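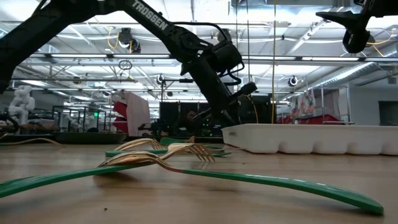
Starby shared kitchen, progress to 29 August 2025

Quick one, full version follows when Rosângela is back and can check the budget lines.

Meals. 2,243 served since the grant started, ahead of plan. Evening sitting is the busy one. Lunch still slow, might drop it over winter, would like your view on that.

Training. 20 people signed up for the food hygiene course, first group done. Mulugeta Gebru teaching, very good, wants a smaller group next time. Certificates held up at the printer.

Equipment. Second oven in and signed off. Dishwasher not. Supplier sent the wrong drain kit, then the right kit with no clamps. Halfdan chasing. Washing up by hand til then, which eats staff hours, see overtime line.

Money. Around 90 percent of the food budget spent, too early. Rice and oil both up. Leobardo Pacheco has a quote from Wiliva for bulk dry goods, cheaper but we'd need to take 3 months at a time and the store room is full of chairs. Asking to move the unspent travel money across. Need a yes or no from you before we order.

Next: finish dishwasher, second course group, open day in November. Drarholm site visit still not fixed, they havent replied.

Arnaldo Pinheiro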